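3.2 旧曲的再使用与明星形象的延续

上一节讨论的是为影片专门创作的歌曲，本节转向另一类材料，即影片拍摄之前已经发行、后来被剪入片中的流行歌曲，下文简称“旧曲”。旧曲进入影片时带着自己的听众、年代和联想，导演能控制它出现的位置、音量和长度，对它在观众那里唤起的内容则控制有限。以往的研究多把旧曲当作年代标记处理：一首某年流行的歌响起，观众便知道故事发生在那一年前后。这个解释适用于历史跨度较大的影片，用来说明《Harnow》和《Akbari》一类的当代题材影片就比较勉强，两部影片中的旧曲与故事年代都没有对应关系。

Yiğit Altıntaş在讨论明星片的论文中提出过另一种看法。他认为旧曲的主要作用是替演员保留一部分银幕之外的形象。一位以歌舞成名的演员转演反派之后，片方往往会在某个次要段落里安排他听一首老歌，或者跟着收音机哼几句，观众由此认出他从前的角色，对眼前这个人物的反感随之减弱。Altıntaş把这种安排称为“形象的余音”。他的论述以个案分析为主，没有观众方面的数据。本文沿用这一概念，并用问卷材料对它作初步检验。

问卷共发放1000份，回收有效答卷914份。发放渠道为Gorklow市的影院会员邮件列表，回收工作于2023年2月16日结束。受访者在观看《Avus》后填写，问卷分为三个部分：第一部分询问对主要人物的好恶；第二部分请受访者凭记忆写出片中出现过的歌曲，歌名、歌词片段或旋律描述均可；第三部分为开放题，请受访者写下听到某一首歌时最先想起的画面。前两部分的统计结果见第四章，本节只讨论第三部分的文字答案，以及由此引出的几个概念上的问题。

开放题的答案长短不一。较短的只有一个地点，如“车里”“楼梯上”；较长的会写出人物动作、光线和服装。我们原先预计，受访者想起的画面会集中在歌曲所在的那一场戏，实际的答案比较分散。有相当一部分受访者把歌曲同另一场没有音乐的戏联系在一起，还有一些人写的是同一演员早年影片中的画面，甚至是唱片封套和演唱会录像。后一种情况与Altıntaş的判断相符。前一种情况在他的论文里没有涉及，需要另作解释。

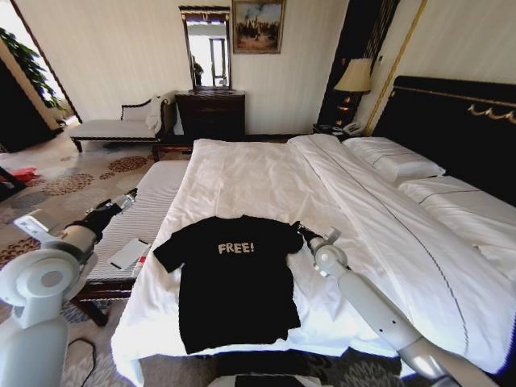 歌曲与画面的错位联结，最容易发生在画面里本来就有文字的时候。观众记歌词和记字幕、招牌、衣服上的字，用的多半是同一套办法，一个词在片中既被唱出又被看见，两次出现就可能在回忆里合并成一次。服装上的印字在这方面尤其值得注意，它通常很短，字号又大，特写之外也能读出来。图1中平铺在白色床单上的黑色短袖T恤即属此类，胸前以浅米色的圆体粗字印着“FREE!”，末尾带一个感叹号。单看这个词，它可以是一句口号，也可以是一首歌的副歌里反复出现的那个字，英语流行歌曲中以它为歌名或核心词的作品很多。观众若在前一场戏里听过这样一首歌，后来又在衣服上读到同一个词，即使后一场戏完全没有配乐，也可能在回忆时把歌“放”进去。感叹号的作用也不应忽略，它给印出来的词规定了一种语气，而歌手对同一个词的处理可以是叹息，可以是喊叫，两种语气一致时联结更紧，不一致时受访者有时会在答案里专门写出这种别扭的感觉。

印字与歌词的重合在制作上有多少是事先设计的，仅凭影片难以判断。服装部门和音乐部门的工作时间通常错开，服装在开拍前定稿，旧曲的版权谈判却常常拖到剪辑阶段，最后用上的歌可能同剧本里写的那首毫无关系。《Harnow》的剧本初稿中，主人公驾车离开小镇时播放的是一首民谣，成片换成了节奏更快的舞曲，服装没有跟着改动。因此，本文不把重合一律看作作者意图的体现。对观众的记忆而言，有意的重合和偶然的重合效果相近，问卷里也看不出区别。

与印字相比，没有文字的物件同歌曲的联结要弱一些，但并非没有规律。受访者写得最多的是车辆、电话和灯，其次是卧室里的陈设。车辆容易理解，车载收音机本身就是片中的声源。电话和灯往往同剧情的转折有关，受访者记住的是转折，顺带记住了当时的歌。卧室陈设的情况稍为复杂，以下单独讨论。
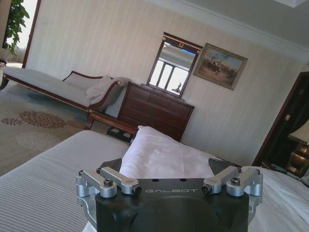 卧室戏中的旧曲大多音量较低，并且常常在人物开口之前就已淡出，受访者对歌名的记忆因此普遍模糊，对环境的记忆却保留得较好。可能的原因之一是这类场景的视觉信息少，颜色又集中。以白色枕头为例（图2），表面柔软，略有些皱褶，放在床上，画面中这样一块浅色很容易成为视线的落点。歌声响起而人物不动的时候，观众的目光需要一个停留的地方，浅色的枕头和床单便承担了这个功能。有受访者在答案中写道，记不起唱的是什么，只记得“枕头很白，歌很慢”。此类答案在编码时归入“环境联结”，与“情节联结”和“演员联结”分开。三类之间存在交叉，一条答案同时提到枕头和演员躺下的姿势时，编码员按照先写出的一项归类。

这一编码规则有明显的缺点。中文和英文答案的语序不同，受访者先写什么，一部分取决于语言习惯，未必反映记忆的先后。我们在试编码阶段考虑过按篇幅归类，即哪一项写得长就归入哪一类，但短答案太多，实行起来更不稳定，最后放弃了。读者在参考第四章的分类统计时应考虑到这一点。

接下来回到“形象的余音”。如果Altıntaş的判断成立，演员联结较强的受访者对反派人物的评价应当高于其他受访者。从文字答案看，这种倾向是存在的，表述也相当直接。一位受访者写道，他在《Avus》里骗了所有人，可他一跟着收音机点头，“我就又变成坐在录像厅里的中学生了”。另一位写道，希望警察晚一点到，“至少等歌放完”。类似的表述在年龄较大的受访者中多见，年轻受访者没有看过该演员早年的歌舞片，他们对同一段落的描写以动作和服装为主，评价也更接近剧情给出的道德判断。

但也有反例。部分受访者熟悉演员的早年作品，却明确表示旧曲的出现使他们不快，理由是影片“拿老歌讨好人”。这说明观众对旧曲的用法有一定的警觉，认出了余音，同时也认出了片方的安排。Altıntaş没有区分这两层认识。我们认为有必要把它们分开：前者是对演员的辨认，后者是对手法的辨认。两者可以同时发生，对人物评价的影响方向可能相反。若只测量受访者是否想起早年影片，而不问他们如何看待这首歌为什么会出现在那里，就会把两种相反的影响混在一起。

《Akbari》可以作为对照。该片主角由首次出演长片的演员担任，观众没有可供联想的早年形象，片中同样使用了旧曲，位置也同样在次要段落。影院会员论坛上关于该片的讨论很少提到歌曲与人物好感的关系，多数帖子关心的是原声唱片为什么没有收录片尾那一首。论坛材料的性质与问卷不同，发帖者是自愿的，观看时间也不一致，这里只作旁证使用。值得一提的是，该片于十二月在Gorklow重映之后，论坛上出现了把这位演员与片中某首旧曲绑定讨论的帖子，称它为“他的歌”，而他在片中没有唱过，也没有跟唱过这一首。由此看来，演员与旧曲的联结可以在影片放映之后由观众自己建立，先前的歌舞经历并不是必要条件。

关于原声唱片还需补充一点。受访者中购买或收听过原声唱片的人，回忆歌曲时更倾向于按照唱片的曲目顺序书写，与影片中的出现顺序不一致。他们的答案中歌名准确率较高，画面描述反而简略。唱片听得越多，歌曲同具体画面的关系似乎越松。问卷中没有询问收听次数，这一点目前只能作为观察提出，留待后续研究。

3.3节将以《Avus》的收音机段落为例，逐个镜头说明旧曲的起止位置。

分享 92　评论 4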